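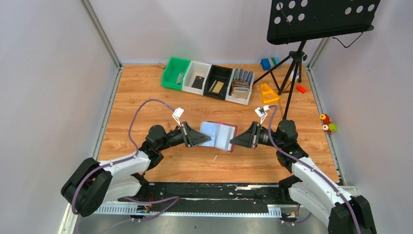
both grippers on the booklet, bins waiting in the back 📖

ok so a bunch of you asked what I do all day now that we have "the arms," so here goes, a thread from my lunch break

1/ I work in returns at Fudport. People send back activity kits and we check what's in them, sort the pieces, look over the instruction booklet and decide what can go out again. I did that by hand for 7 years. My thumbs know paper stock like you wouldn't believe

2/ The arms came in January. Two of them, on one table, and they mirror each other, which was creepy for maybe a day and then I started finding it kind of sweet?? Peninah calls them the in-laws

3/ The booklets are the hard part. Parts are parts, you pick one up and put it in a bin. But a booklet flops, it has a fold, it has a cover that's stiffer than the pages. Palesa (she sets up the jobs) has spent more time on page handling than on everything else put together

4/ My job now is mostly showing and fixing. I lay stuff out, I start a run, I watch, I step in when it goes sideways. Then I write down what happened in the log so Palesa can use it. We did 102 booklet runs last week and yes I typed a note for every one

5/ Things I do NOT miss: the paper cuts. The twisting from the cart to the bench. Going home and still hearing the tape gun

6/ Things I do miss: talking! When four of us stood at one long bench we talked all shift. Now Idalina is two tables over watching her own pair and we wave at each other like neighbors mowing the lawn

7/ Money, because somebody always asks. I got a small raise when my title changed. Ward from the shift office told us no one would lose hours before summer, and so far that's held. I'd like to see it on paper past summer and I've told him so, twice

8/ Speed: I'm still faster. A good person on the old bench could get through around 600 pieces in a shift and the arms aren't near that. But they don't get a sore neck at 2 pm, so I get why the office is patient with them

9/ What bugs me is the target sheet. It still has the old hand-sorting numbers on it, and half my day is now resets and notes that don't show up anywhere. Margarida is bringing it to the next floor meeting and I'm going with her

10/ Someone in the replies asked if I'd go back to the bench. Ask me on a good day and it's no, I like learning this stuff. Ask me after the same page has slipped five times in a row and I'll race you to the tape gun

ok lunch is over, will answer the rest tonight. Yes Mom I ate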